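Otra vez el cartel con letra pequeña

Ya ha salido el cartel de Jestthorpe para julio y mi bandeja de entrada se ha llenado de gente entusiasmada. Yo lo he leído tres veces y sigo sin verlo. Fisari de cabeza de cartel el viernes, Wiegand el sábado y debajo una lista de 40 nombres en un cuerpo de letra que pide lupa. ¿Cuántos tocarán más de media hora? El año pasado la organización tampoco lo dijo hasta que las entradas estaban vendidas.

Vamos al precio. El abono cuesta 141 euros "desde", y ese "desde" ya me lo conozco. Con la acampada, los gastos de gestión y la pulsera recargable (que cobra por devolverte tu propio dinero) a mí me salen 261. Hice la compra hasta el último paso, miré el total y cerré la pestaña.
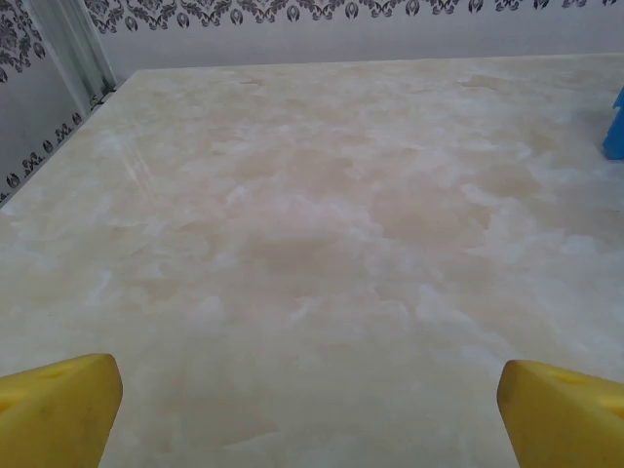 Publicado por El Abonado Escéptico - 18/03/2026 - Archivado en: Festivales, Quejas

Me dicen que Wiegand en directo lo justifica todo. Puede ser. Los vi en una sala pequeña cuando presentaban el segundo disco y fue una noche estupenda, con un sonido que se entendía hasta desde la barra. Pero una explanada es otra cosa, y las últimas grabaciones que circulan de su gira suenan a bajo y poco más. No sé si es el técnico, el viento o el teléfono de quien grababa.

Lo de Revano me intriga más. Es el escenario nuevo, "una experiencia inmersiva de 360 grados", según la nota de prensa. Traducido: una carpa. Si dentro programan electrónica de madrugada y ponen ventilación, me callo. Si es otro sitio donde hacer cola para una copa con logotipo, ya la hice hace dos veranos.

Y luego están las entradas de día, a 66 euros, sin que se sepa todavía qué grupo toca el domingo - salvo que contemos como grupo a "artista sorpresa". Comprar a ciegas tiene su gracia con un libro de segunda mano.

De momento espero a los horarios. Si Fisari no coincide con los teloneros de Wiegand y alguien aclara lo de los autobuses de vuelta, igual voy un día suelto. El abono se lo dejo a los valientes.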